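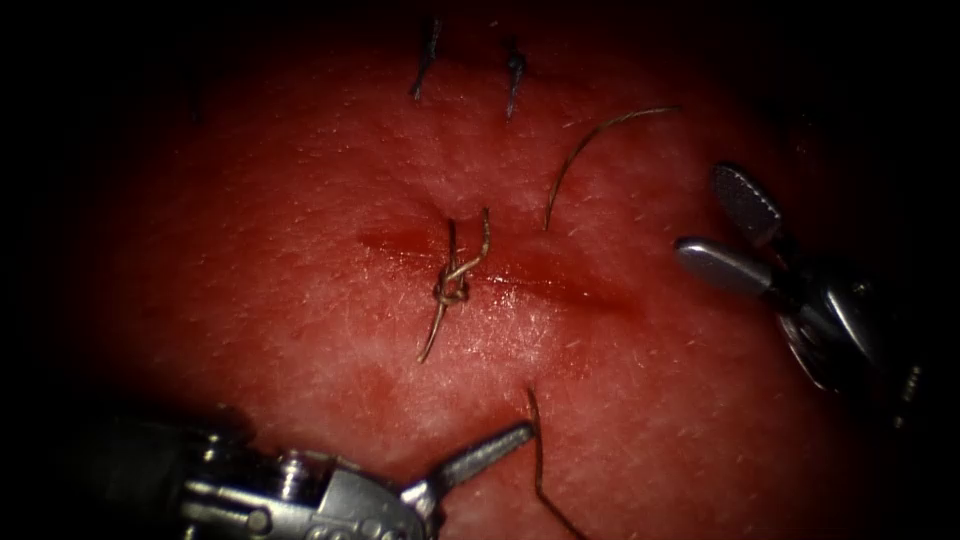 Knoten auf dem Schnitt, Aufnahme vom Übungsplatz

Nahtpad: Knoten lockert sich und liegt direkt auf dem Schnitt

Im Forum Nahttechnik und Übungsmaterial, 277 Aufrufe

Drutuvitz

Hallo zusammen,

ich übe seit März Einzelknopfnähte auf einem hautähnlichen Pad und komme beim Instrumentenknoten nicht weiter. Material: geflochtener Übungsfaden 3-0, schneidende Nadel 3/8 Kreis, Nadelhalter nach Hegar, anatomische Pinzette. Das Pad ist das mehrschichtige von Zarkimari. Die Schnitte setze ich selbst, gerade und bis in die zweite Schicht.

Ablauf bisher: Einstich senkrecht, Ausstich auf der Gegenseite in gleichem Abstand, Faden durchziehen, kurzes Ende stehen lassen. Dann eine doppelte Schlinge um den Nadelhalter, kurzes Ende fassen, zuziehen. Danach zwei einfache Schlingen.

Es gibt zwei Probleme.

Erstens lockert sich die erste Lage, während ich die zweite vorbereite. Die Wundränder gehen dabei wieder auseinander, und der fertige Knoten hält dann die falsche Spannung.

Zweitens bleibt der Knoten mitten auf dem Schnitt liegen, wie auf dem Bild. Die Schlingen liegen zwar dicht beieinander, aber das Ganze ist ein kleines verdrehtes Bündel und kein flacher Knoten. Im Skript steht, dass er seitlich liegen soll. Muss ich dafür anders stechen oder anders ziehen?

Nebenfrage: Auf der Padoberfläche sammeln sich feine helle Fasern. Kommen die vom Faden oder vom Pad? Und kann man die entfernen, ohne die Oberfläche zu beschädigen?

Danke im Voraus.

Tanner Beaulieu

Zur Form des Knotens: Ein verdrehtes Bündel spricht für falsche Zugrichtung. Ein flacher Knoten entsteht nur, wenn die Schlingen gegenläufig gelegt werden und die Enden bei jeder Lage die Seite wechseln. Wickelst du zweimal in derselben Richtung, bekommst du einen Altweiberknoten. Ziehst du ein Ende steil nach oben und hältst das andere gespannt, kippt die Lage in einen Gleitknoten um. Beides sieht von oben gedrungen aus und rutscht unter Last. Welcher der beiden Fehler bei dir vorliegt, kann man am Foto nicht sicher ablesen.

Kontrolle beim Wickeln: Der Nadelhalter liegt zu Beginn jeder Lage zwischen langem und kurzem Ende, parallel zum Schnitt. Das lange Ende wird von oben über das Instrument gelegt. Dann kurzes Ende fassen und beide Enden quer zum Schnitt auseinanderziehen, flach über dem Pad. Die Hände wechseln dabei jedes Mal die Seite. Wer den Nadelhalter immer von derselben Seite ansetzt, macht den Fehler schon vor dem Zuziehen.

Zur Lockerung der ersten Lage:

Nach dem Zuziehen der doppelten Schlinge die Spannung am langen Ende nicht nachlassen, aber auch nicht daran heben.
Das kurze Ende kurz halten, 2 cm reichen. Bei längeren Enden zieht man beim Fassen unbemerkt an der Schlinge.
Die zweite Lage erst locker heranführen und auf den letzten Millimetern festziehen.
Klaffen die Ränder trotzdem, ist der Schnitt für die Padspannung zu tief oder zu lang. Dann in der Mitte beginnen und die Abschnitte jeweils halbieren.

Zur Lage: Der Einstich muss nicht geändert werden. Nach der letzten Lage beide Enden gemeinsam fassen und den Knoten zu einer Seite ziehen, bis er über der Ein- oder Ausstichstelle liegt. Die Seite innerhalb einer Naht beibehalten. Wenn er sich gar nicht verschieben lässt, ist die Naht wahrscheinlich zu fest. Die Ränder sollen aneinanderliegen und leicht aufgestellt sein, eingeschnürt werden sollen sie nicht.

Zum Üben würde ich den Knoten vom Pad trennen. Eine Kordel um ein Stuhlbein, zwei Enden in verschiedenen Farben, Nadelhalter dazu. Dort sieht man nach jeder Lage, ob sie flach liegt. Erst danach zurück auf die kleine Fadenstärke.

Okstead

Bei mir lag es am Faden. Auf der Spule waren laut Etikett 274 m, sehr günstig, und das Zeug hatte so viel Rückstellkraft, dass jede Schlinge wieder aufging. Mit anderem Faden war es besser. Welche Marke das war, weiß ich nicht mehr.

Fasern einfach mit Klebeband abnehmen.

Osei

Klebeband auf Silikon nur mit geringer Haftung, also Malerkrepp. Paketband zieht bei älteren Pads an den Schnitträndern die Deckschicht hoch. Ich wasche meine mit lauwarmem Wasser und einem Tropfen Spülmittel, tupfe sie trocken und pudere sie sehr dünn mit Maisstärke. Silikon zieht Fasern von Kleidung und Tüchern an, der Faden muss also nicht die Ursache sein. Prüfen lässt es sich leicht: Pad reinigen, einen Tag abgedeckt liegen lassen, dann einige Nähte setzen und vergleichen.

Außerdem alte Fadenreste vor der nächsten Übung entfernen. Kurze Stümpfe verhaken sich gern mit dem langen Ende, und man merkt es erst beim Zuziehen. Zum Entfernen den Knoten mit der Pinzette anheben, einen Schenkel direkt über der Oberfläche durchtrennen und den Faden am Knoten herausziehen.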